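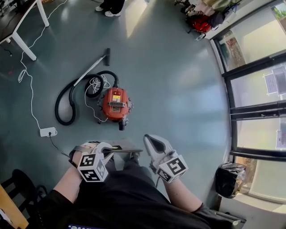 The vacuum cleaner, power strip and desk in the study

Moving out: can the agency charge a full cleaning if I cleaned myself?

Category: Renting and moving
Asked by Elżbieta Adamczyk, 29 September 2026

Hello to all. I hope this is the correct category, I was looking also in Home Cleaning but my question is more about the money.

I rented for three years an apartment in Mastholm, 69 square meters, two rooms and a small study. The owner is Mr. Krawczyk, but he lives abroad and I spoke with him only one time. Everything goes through the agency, Dendero. I moved out at the end of August. My deposit was 800 and now I received a letter that they will keep 713 of it, for "end of tenancy cleaning, complete". It was made by a company called Kanis. So I would get back 87, and I do not find this fair.

I want to write exactly what I did, so nobody must guess. I cleaned during two days and a half. I took out the oven racks and soaked them overnight. I removed lime from the shower and the taps with vinegar, two times. I washed the windows inside, and outside where I could reach without danger. The refrigerator was defrosted and left open with a towel below it. I vacuumed all rooms, then I mopped, then when the floor was dry I vacuumed the study again, as I had still been working there in the morning.

What I did not do: the top of the kitchen cupboards (I forgot it, I admit), and the windows outside on the street side. Also there is a mark on the wall in the hallway from my bicycle. The mark was partly there before me, but I have no good proof of this.

The lease says in point 14: "The tenant returns the apartment in a clean condition, corresponding to the condition at the start of the tenancy." It does not say that it must be a professional company. In the protocol from when I moved in, somebody wrote by hand "kitchen ok, bath lime on tiles, windows not cleaned". The protocol is signed by me and by a woman from Dendero.

At the end there was no inspection together. I asked for it by e-mail two times. They answered that I can leave the keys in the box and they "will take a look in the coming days". I left the keys on a Monday evening. The letter came almost four weeks later. With it there is a copy of the bill, but the bill has only one line and one sum, no hours and no list of rooms.

My questions:

Can they demand a professional cleaning if this is not in the lease?
Must they show me what exactly was dirty?
Should I write to the agency or to Mr. Krawczyk himself?
Is it a mistake to accept the 87 now? I am afraid that if I take it, it means that I agree with everything.

I would like to stay polite with them, as I need a reference for my next apartment. Thank you for every advice, and please excuse my English.

3 answers

Answer from oldmill_tenant
Marked as helpful by the person asking

Hello Elżbieta. Your English is good. I am also not a native speaker, so we are in the same boat.

I helped for some years at a tenant advice desk, not as a lawyer, so please take this as experience and check the rules in your place, since they are not the same everywhere. I will go in the order of your questions.

1. Professional cleaning. In general the lease decides, as far as the law allows it. Your point 14 speaks about the condition at the start. That condition is described in the protocol, and the protocol says there was lime on the tiles and the windows were not cleaned. If the apartment was given to you with dirty windows, it is difficult to ask you to pay for clean ones. This handwritten line is the best paper you have. Make a good copy of it today and keep the original in another place.

2. Showing what was dirty. In the cases I saw, the party who wanted to keep the money had to explain for what. "Cleaning, complete" is not much of an explanation. You should ask for three things in writing: the detailed bill from Kanis (hours, number of persons, which rooms), the photos that were taken before the cleaning, and the date when somebody from Dendero was in the apartment. The date is more important than it looks. If they entered only two or three weeks after you left the keys, then other people could have been inside in between, for example painters or new interested tenants who came to look. Dust also comes back by itself in an empty apartment.

3. To whom. Look at the first page of the lease, who is named as the landlord. If it is Mr. Krawczyk, the letter goes to him "represented by Dendero", and you send it to the agency address. If you have his own address, send him a copy. It is not rude. Many owners who live far away do not know what the agency writes in their name, and some of them are not happy when they hear it.

4. The 87. You can take it, but write before or at the same moment that you accept it as a part payment and that you still ask for the rest. Do not sign any paper where it says "all claims are settled" or similar words. If they send such a paper together with the money, send the paper back not signed, or cross out the sentence and write your initials next to it. Even better is to ask them first if the payment depends on your signature.

About the things you did not do. I would be open about them. Say that you forgot the top of the cupboards and that you are ready to pay a reasonable sum for this work. For one row of kitchen cupboards this is less than an hour for one person. When you offer something small and exact, you look like a serious person, and it is more difficult for them to defend the big sum.

The mark in the hallway is a separate matter. They did not mention it in the letter, so I would not mention it either. Cleaning and repair are two different things.

A letter could be like this, please change it as you need:

"Dear Sir or Madam,
thank you for your letter about the deposit for the apartment in Mastholm. I do not agree with the deduction of 713. The lease asks for a clean condition corresponding to the start of the tenancy. I cleaned the apartment before I returned the keys. I asked two times for a common inspection and it was not offered to me. Please send me the detailed bill, the photos with date, and the date of your visit. I accept that the top of the kitchen cupboards was not cleaned and I am ready to pay a fair amount for it. I accept the sum of 87 only as a part payment. Please pay the rest within the time given by law, or explain your position in writing."

Send it in a way where you get a receipt. E-mail in addition is fine, but not alone.

For the reference: ask for it in another letter, and not in the same one. If the rent was always paid, they normally confirm this without discussion. Your bank statements can also help with the next landlord.

Answer from petra_k

They do this with everyone. In my old building it was also a different agency but the same trick, they kept nearly all and waited who complains. I complained and got most of it back after two months. Don't be so polite!!

Also next time make a video when you leave, every room, open the oven and the drawers. It takes ten minutes.

Answer from G. in the north

I want to add one thing to the long answer above, which I find good.

Please check if your place has a deadline for returning the deposit. Where I live the landlord has 60 days after the keys are given back. In other places it is shorter, or there is no fixed number and only "a reasonable time". Write down the day of the keys and count from it. If you put the keys in a box, it would be good to have a message from that evening, for example an e-mail "the keys are now in the box". If you did not send one, maybe you told it to a neighbor or a friend in a text message. This also helps a little.

I am not so sure about the advice with the cupboards. My sister admitted one small thing in her letter, and after this the agency quoted this sentence in every answer: "as you yourself admitted, the apartment was not clean". She still got the bigger part of her money, but it took longer. Perhaps wait until they ask about it.

For the price you can call two other cleaning companies and ask what they take for 69 square meters, empty, normal condition. Ask if they can give it by e-mail. I think 713 is high for this size, but it depends on the city, and windows are often calculated extra.

Comments

Elżbieta Adamczyk: Thank you very much to all three. I looked now and the first page says Mr. Krawczyk as landlord, represented by Dendero, so I will do it like this. I did send an e-mail about the keys, the same evening, I had forgotten it completely. I will write the letter tomorrow. About the cupboards I must still think. I do not like to hide it, but I understand the point.

oldmill_tenant: G. is right that it can be used against you. Both ways are possible. If you leave it out, then do not write anywhere that "everything" was cleaned.

petra_k: tell us what they answer

Elżbieta Adamczyk: I will. One more small question, does the copy of the protocol need to be certified by somebody, or is a normal copy enough?

oldmill_tenant: For the letter a normal copy is enough. Only keep the original.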